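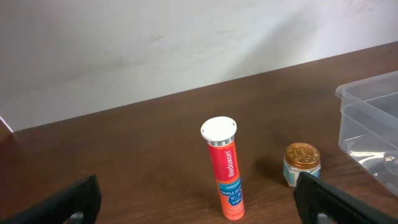 Gesten 오픈 데이 다녀와서 질문 올립니다. 로봇 시연 보러 갔다가 완전히 빠져서 돌아왔어요! 공장에서 쓰는 커다란 팔이 철판 옮기는 걸 상상하고 갔는데, 평범한 나무 탁자 위에 Redoxon 발포정 통이랑 금색 뚜껑 달린 작은 단지, 투명 플라스틱 통이 올라가 있더라고요. 우리 집 약 서랍에 있는 물건을 로봇이 다룬다니 갑자기 확 가깝게 느껴졌습니다. 같이 간 아이(초등 2학년)는 제 옆에서 한 번도 다리 아프다는 말을 안 했고요. 이게 제일 놀라운 일이었어요.

장소는 Zodau 센터 552호였고 입장료는 3,000원이었습니다. 현장 결제만 되니까 혹시 다음에 가실 분은 참고하세요. 저희는 오후 2시 회차를 들었는데, 앞쪽 설명이 길어서 정작 로봇 움직이는 시간은 짧게 느껴졌어요. 설명하시는 분이 말이 빠르셔서 메모를 제대로 못 한 것도 아쉽습니다.

궁금한 게 몇 가지 있습니다.

첫째, 손가락 쪽에 달린 카메라 화면을 따로 모니터에 띄워 주셨는데 그 화면만으로 물건을 찾는 건가요, 아니면 위에서 보는 카메라가 또 있어야 하나요? 설명 때 "여러 시점"이라는 말은 들었는데 그다음을 놓쳤어요.

둘째, 물건을 왜 그렇게 제각각으로 골랐을까요? 길쭉한 통, 납작한 단지, 펌프 달린 병까지 모양이 다 달라서 저는 오히려 그게 재미있었는데, 로봇한테는 꽤 까다로운 조합일 것 같아서요.

셋째가 진짜 질문입니다. 저희 동네 작은 도서관에서 아이들 대상으로 비슷한 체험을 해 보고 싶어요. 거창한 장비는 못 들이고, 교육용 소형 팔 한 대 정도 빌릴 수 있을 것 같습니다. 시연을 어떻게 짜면 아이들이 지루해하지 않을까요? 현장에서 Misosell이라는 체험 꾸러미 이야기가 잠깐 나왔는데 검색해도 잘 안 나와요. 써 보신 분 계시면 뭐든 좋으니 알려 주세요. 긴 답변 대환영입니다. 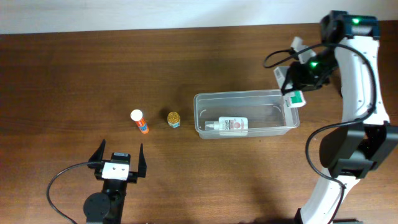 익명 회원 · 오후 9시

저도 그날 있었어요! 오전 회차라 마주치진 않았겠네요. 반가워서 첫 번째랑 두 번째 질문부터 답해 볼게요.

카메라는 손목에 있는 것 하나만 쓰지 않는다고 들었습니다. 손목 카메라는 물건 바로 앞까지 갔을 때 잘 보이는 대신 자기 손가락에 가리는 부분이 생기고, 멀리 있는 건 화면 밖으로 나가 버리니까요. 탁자 전체를 내려다보는 시점이 하나 더 있으면 어디로 가야 할지 먼저 잡고, 가까이 가서 손목 화면으로 마무리하는 식으로 나눠 쓸 수 있습니다. 다만 모든 로봇이 꼭 그렇게 돌아가는 건 아니고, 손목 화면만으로 버티게 만드는 곳도 있어요. Riquelme 쪽 발표 자료에 이 비교가 나와 있다고 하던데 저는 아직 못 읽었습니다. 링크 있으신 분은 공유 좀요.

물건 고른 건 저도 감탄했어요. 발포정 통은 길쭉하고 똑바로 서 있으니 툭 건드리면 넘어지기 쉽고, 단지는 낮아서 손가락이 많이 내려가야 하잖아요. 펌프병은 투명한 통 안에 옆으로 누워 있었고요. 눕혀 놓은 병은 어느 방향에서 잡느냐가 문제인데 거기에 통 벽까지 있으니 들어갈 각도가 확 줄어듭니다. 투명 플라스틱은 카메라가 헷갈려하는 대표적인 재질이기도 하고요. 마트에서 흔히 파는 물건만으로 난도를 그만큼 올려 놨다는 게 저는 정말 좋았어요.

그리고 팔이 흰 쪽과 검은 쪽, 손가락 모양도 서로 달랐던 거 보셨어요? 흰 팔은 네모난 판 같은 손가락이고 검은 쪽은 끝이 뾰족하게 꺾인 손가락이었어요. 저는 쉬는 시간 내내 그 얘기만 물어봤습니다ㅎㅎ 손가락 하나 바꾸는 데 따라 잡을 수 있는 물건이 꽤 달라진대요. 도서관 체험 하실 때도 손가락 두 종류를 빌릴 수 있으면 꼭 빌리세요. 아이들한테 어느 손가락이 이길지 먼저 맞혀 보게 하면 분위기가 금방 올라옵니다.

Misosell은 저도 이름만 들었어요. 그건 다른 분이 답해 주시길.

글쓴이 댓글

와, 이렇게 자세히 써 주실 줄 몰랐어요! 손가락 맞히기 당장 적어 뒀습니다. 혹시 아이들이 집에서 가져온 물건으로 해도 될까요? 양말이나 지우개 같은 거요. 직접 고른 물건이면 훨씬 몰입할 것 같은데, 하나도 못 잡고 끝나면 실망할까 봐 걱정이에요.

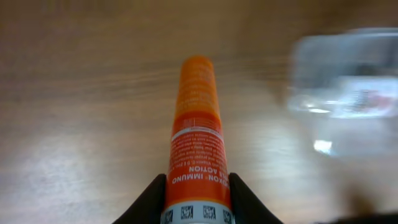 지나가던 메이커 · 오후 11시

가져오게 하세요, 강력 추천입니다. 대신 처음 한 판은 확실히 되는 물건으로 시작하는 게 좋아요. 저희 동아리 체험 때는 원통형 통을 맨 먼저 놓습니다. 양쪽 손가락이 옆면에 닿는 게 뒷자리에서도 잘 보이고, 라벨에 큰 글씨가 있으면 통이 돌아갔는지 아이들이 바로 알아채요. "글자가 거꾸로 됐어요!" 하고 소리치는 애가 꼭 나옵니다. 발포정 통 쓰실 거면 속은 비우고 뚜껑을 닫아 두세요. 아이들 손에도 들어갈 물건이니까요.

순서는 이렇게 해 봤습니다.

먼저 설명 없이 한 번 움직입니다. 설명은 그다음에 하세요. 앞 설명이 길면 초등 저학년은 절반이 바닥에 누워요.

다음은 아이들이 직접 조종합니다. 한 사람당 5분이면 넉넉하고, 기다리는 아이들은 통을 어디에 놓을지 정하는 역할을 줍니다. 줄만 세워 두면 금방 흩어집니다.

마지막에 집에서 가져온 물건을 올립니다. 양말은 생각보다 잘 잡혀요. 지우개는 크기에 따라 다르고, 구슬은 굴러가서 힘듭니다. 그런데 실패가 제일 인기예요. 떨어뜨릴 때마다 박수가 나오거든요. 실망할까 봐 걱정하셨는데 저는 그런 적이 별로 없었고, 오히려 또 해 보자고 줄이 길어져서 끝내는 시간을 못 맞춘 적이 더 많습니다.

안전은 바닥에 테이프로 선을 긋고 조종하는 아이만 선 안에 들어오게 하면 됩니다. 비상정지 버튼은 어른이 들고 계시고요. 빌릴 때 버튼이 따로 나오는 기종인지 꼭 물어보세요.

Misosell은 한 번 빌려 봤어요. 물건 카드하고 활동지가 들어 있고 로봇은 안 들어 있습니다. 카드는 귀여웠는데 활동지 글씨가 작아서 저희는 확대해서 다시 뽑아 썼어요. Zodau 센터 안내 데스크에 물어보면 대여 신청서를 줍니다. 온라인 신청은 제가 빌릴 때는 없었어요.

익명 회원

저는 로봇은 모르지만 도서관이면 멀티탭 위치부터 확인하세요. 예전에 3D 프린터 행사 갔는데 전기가 안 닿아서 복도에서 했습니다.

글쓴이 댓글

두 분 다, 아니 세 분 다 감사합니다! 멀티탭은 생각도 못 했네요. 내일 도서관 가서 콘센트부터 보고 올게요. 아이는 벌써 양말을 골라 놨어요. 공룡 무늬랍니다.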